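Rullbridge Opens Registration for Student Robotics Program

October 9, 2025

The Rullbridge Technical Institute has opened registration for its fall robotics program, which will admit 82 students from secondary schools in the region. Classes begin in November and will be held at the institute's Pellegrini Building.

Participants will work in small teams and will be introduced to programming, motor control and basic circuit design. Each team will receive a Kurent starter kit on loan for the length of the program. No earlier experience is required, although applicants should be comfortable using a computer.

"We received more applications last year than we could accept, and a number of schools asked us to add a second group," said Dong-geon Cho, director of outreach at the institute. "The larger program will allow us to do that."

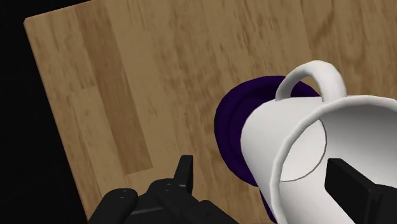 Teams will begin with exercises in simulation before moving to their kits. The final session will be given over to the Florkari Challenge, in which each team's robot must complete a timed course without outside control. Teams may enter one robot only, and all code must be submitted to the judges before the first run.

The program fee is $80 per student and covers course materials and entry to the challenge. A fee waiver is available on request, and families should submit the waiver form together with the registration form. The institute's youth programs enrolled 1,224 students in the last academic year.

Schools may nominate up to 5 students each. Students may also apply on their own — a signed letter from a parent or guardian is required in that case. Forms are available from the outreach office and on the institute's website. Places will be confirmed by email.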